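Chapter 9
Contributory Negligence and the Apportionment of Loss

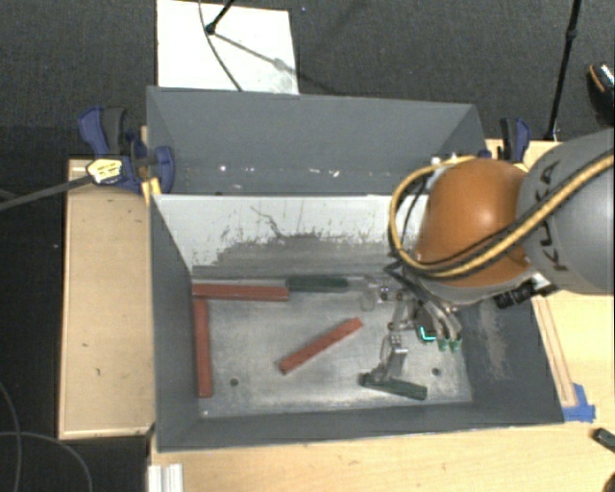 What happens to a claim when the injured person was partly to blame?

The court reduces the damages by the share of blame it places on the claimant. The claim itself survives, provided some fault remains with the defendant.

Earlier chapters dealt with duty, breach and causation as matters for the defendant to answer. This chapter turns to the claimant's own conduct. The defendant must raise the point and must prove it. Two things have to be shown: that the claimant failed to take reasonable care for his or her own safety, and that this failure played a part in the harm suffered.

Take the following problem, which we return to at 9.4. Bleddyn Jenkins is a warehouse worker at Clindholm. One evening in January he crosses a loading yard run by Waren Ltd, wearing dark clothing and looking at his phone. A van driven by an employee of Cho Haulage reverses into him without its lights on. His losses are valued at £1,000. If the judge finds him one-fifth to blame, the sum is cut by £200 and he recovers £800.

The figures are simple — the reasoning behind the one-fifth is less so. Judges look at how far each party departed from the standard expected, and at how much each act contributed to the injury. A driver in charge of a heavy vehicle will often carry the larger share.

Children, rescuers and people acting in sudden danger are treated separately in 9.6. Seat belts and crash helmets are covered in 9.7. Readers who need to revise causation should go back to page 106 before starting 9.1.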